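Lernau gripper kit review: a term with our robotics club

Our club meets after school in the old science prep room, and every year we pick one job that sounds a bit too hard and try to get an arm to do it. Last year it was sorting batteries. This year Uchenna Onuoha, who runs the club with me, wanted the students to work inside a real computer, taking parts out and putting them back, so we needed a better gripper than the one we had. We bought the Lernau kit in October and have had it on the arm ever since. I love it, and I have a few moans too.

What's in the box

You get the gripper itself with the fingers already fitted, a bag of spare finger pads, the wrist plate, a bracket for a small camera, one long cable and a printed booklet. The booklet is good! Proper drawings, large type, and the screws are shown life size so you can lay yours on the page and check. Our Year 9s built the whole thing up in one session with very little help from us, and the only part they got wrong was the cable, which goes through the wrist plate before you bolt it down and not after. That step is on page 23, long after you need it. Please move it, Lernau.

Setting up

The software found our arm straight away. Calibration means closing the fingers on a little metal gauge and pressing a button, then doing it again with the gripper turned on its side. We do it at the start of every meeting and the students fight over whose turn it is.

The force setting runs from 0 to 100, and this is the bit that won me over. On our old Kitdale gripper you had soft, medium and hard, and medium crushed things. With the Lernau you can creep up a step at a time until the part stays put. We've settled on 34 for most computer parts and 10 for anything with a thin edge. The students keep a chart of it on the wall (colour coded, naturally, and somebody has added stickers).

In use

For the club project we split into two teams. One team writes the moves, the other looks after the camera and works out where everything is. The wrist camera view matters far more than I expected. With the old kit we had a webcam on a stand and the arm was always in the way of the very thing we wanted to look at. Now the students can see what the fingers see, and they argue about it in a really useful way: is that a shadow or a gap, is the glare going to fool the edge finder, should we come in from the other side?

Glare is the weak point, mind you. Shiny metal under our ceiling lights gives bright patches, and the exposure control in the software is a bit crude. Turning off the row of lights over the bench helped. So did a sheet of baking paper taped over the lamp, which was a student's idea and worked better than mine.

The finger pads grip well, and changing them takes a minute with the tiny hex key supplied. Buy a second hex key. We've lost ours twice.
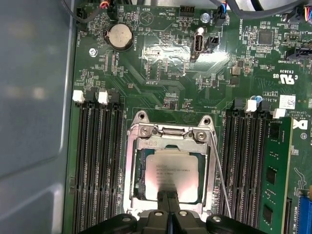 Fingers up against the Xeon in its socket on the Dell server board, as seen from the wrist camera.

Noise is low enough that we can talk over it, and the stop button in the software is big and red and always on screen, so I've no complaints there. The cable is a touch stiff when the wrist turns a long way round, and we've clipped ours back with a loop of Velcro.

How it compares

We borrowed an Işık gripper from another school for a fortnight. It's quicker, and the fingers open wider, so if your club is lifting boxes or bottles I'd look at that one first. For small parts in tight spaces I'd have the Lernau every time. Itolora's starter gripper is cheaper than either, but it has no bracket for a camera and we'd have ended up making one.

Good: the fine force control, the booklet, easy pad changes, the camera bracket.
Less good: exposure settings, stiff cable, page 23.

Would I buy it again? Yes, and we're saving up for a second one so both teams can run at the same time.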